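A Season of Unfinished Work at the Lundgren

The Lundgren Playhouse in Zirkham will devote its November calendar to works in progress, presenting 14 new pieces of theater, dance, and chamber music at various stages of completion. The series, titled Open Draft, is produced with the Skestex Ensemble, a resident company known for staging plays with live score.

Selections were made from 96 proposals. Each artist receives a stipend of $1000, two weeks in the rehearsal hall, and a public showing of no more than 40 minutes, followed by a moderated conversation with the audience. 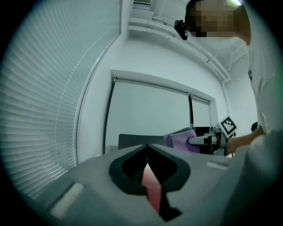
Several of the projects draw on local history. "Jerkon," a dance work for six performers, takes its name from the mill district east of the river and sets recorded interviews with former mill families against a percussion score. A companion piece for string quartet uses work songs collected in the same neighborhood. Both are expected to return in longer form next season.

The playhouse seats 500 in its main hall, but Open Draft will be held in the smaller studio upstairs, where artists may change the seating plan from one night to the next. Scripts and scores will be available to read in the lobby before each showing, and written responses from the audience will be passed on to the artists.

Showings begin at 7:30 p.m. Admission is free, and reservations are recommended. Doors to the studio open half an hour before each performance.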